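Review: Desel 4 outdoor navigation software

Posted November 18, 2025

Desel is a navigation package for small wheeled robots that work outdoors. It takes in camera images, wheel odometry and GPS, and it gives back velocity commands. Lidar is supported but not required. Reinholz sells it at $3000 per robot for a permanent license, with one year of updates. I have been running version 4 on our Teno base for most of this fall, on the Clirton site, and this is what I found.

Setup

Installation took an afternoon. The package comes as a container, and it ran on our onboard computer without changes. The camera calibration tool is new in this version and is much better than the old one. You drive the robot in a slow figure eight in front of a printed target and it works out both the lens values and the camera's height and pitch. Version 3 made you measure the height with a tape and type it in, and a small error there moved every curb by the width of a wheel.

The step people skip is the body mask. If any part of the robot shows in the camera view, you have to tell Desel to ignore it. On ours there are two metal bars at the bottom of the image, so this mattered. The mask editor is a plain polygon tool. It works, but it has no undo, and if you close the window before pressing Apply it throws your work away. I drew our mask three times. Leave a margin when you draw it. The bars flex a little over joints and a tight polygon lets their edges through, which the obstacle layer then reports as two thin posts that follow you everywhere.

Finding the drivable surface

The perception side labels each image as drivable surface, edge, obstacle or unknown. Most of our testing was on a wide concrete approach with a raised curb on the left, a reddish-brown path past the curb, and shrubs and trees on both sides. At the far end are broad steps up to a group of buildings. It sounds easy, and for a person it is. For software that relies on cameras, pale concrete under a gray sky has very little to hold on to.
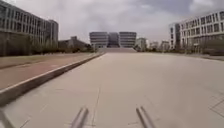
One reader wrote in to say that they gave up on camera-only curb detection after version 3 and bolted a cheap depth sensor to the front, and that they would want to see overcast results before going back. Fair enough. Under cloud, version 4 held the left curb on every run we did. The trouble came at the right side, where the paving ends in a low edge with planting behind it. Desel often marked that edge as drivable until we were close to it. Raising the edge weight from 0.5 to 0.8 fixed most of this, at the cost of a slower planner near any strong line in the pavement.

Strong lines are the other thing to watch. The long seam in the middle of the concrete is flat and harmless, but with the edge weight turned up Desel sometimes treated it as a boundary and kept to one side of it. There is a setting called flat_line_reject that deals with this. It is off by default and gets a single line in the manual. Turn it on.

The red path past the curb is labeled drivable, which is correct as far as the surface goes. Desel has no idea that a curb separates it from you unless the curb is detected too. If you want the robot to stay off such a path for good, draw a keep-out zone on the map. I would do that in any case.

Planning

The global planner works on a map you record by driving the route once. Ours was 381 meters. Recording was simple and the loop closed well. On open ground, though, the planner picks the shortest line and hugs whatever is on the inside of the turn. There is a "prefer center" option that helps. It accepts a number from 0 to 10 and I could not tell the difference between anything above 4.

The local planner is the best part of the package. Version 3 had a habit of stopping dead, thinking, and starting again with a jerk. Version 4 slows down early and keeps moving. Over 31 runs it came to a full stop without cause four times, and all four were before I turned on flat_line_reject. Joint crossings no longer set off the bump detector either. On large square slabs that is a real improvement, as the old version wanted to replan at every row.

Steps are handled with caution. Desel won't plan through anything it reads as a step, up or down, and it leaves a buffer of one robot length. You can shorten the buffer but you can't turn it off, and I think that is the right call. It does mean that a goal placed close to the foot of a stairway is rejected with the message "goal unreachable" and nothing more. The log doesn't say which layer blocked it. I lost an hour to that.

Localization

GPS was fair in the open and poor close to the tall buildings. Desel blends it with visual tracking, and the blend is good where there are things with clear outlines off to the sides. A lamp post or a building corner is worth more to it than any amount of smooth ground. In the middle of a wide plaza the sideways estimate wandered by the width of the robot and then pulled back in as we got nearer to something.
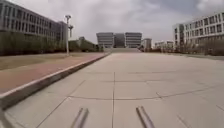 Another comment, left under our version 3 review, says that the drift on open paving is a tuning problem and that turning the joint grid into a feature source cures it. I tried this. It does cut the drift, but the grid repeats, and twice the estimate slipped by exactly one slab and stayed there until GPS corrected it. I went back to the default. If your paving has an irregular pattern you may do better with it than I did.

Logging and replay

Replay is useful. You can step through a run, see the labels drawn over the camera image, change a setting and run the same data again. The standard log keeps only the last 3000 frames, and when it is full the oldest are dropped without a warning. For longer routes set the log to write to disk, and check how much space you have first. Export to common formats works, but the body mask isn't included in the export, so other tools will see the bars again.

Support

I sent two questions to Reinholz. One was answered the next day with a clear fix. The other, on the missing undo in the mask editor, got a ticket number.

Who should buy it

If you run a small base on campuses, business parks or similar paved sites, and you want to manage with a camera, Desel 4 is worth the money. Version 3 owners should upgrade for the local planner. If most of your ground is grass or gravel I can't advise you, as we didn't test on either.

Settings we ended up with: edge weight 0.8, flat_line_reject on, prefer center 4, joint grid features off, step buffer at default, log to disk.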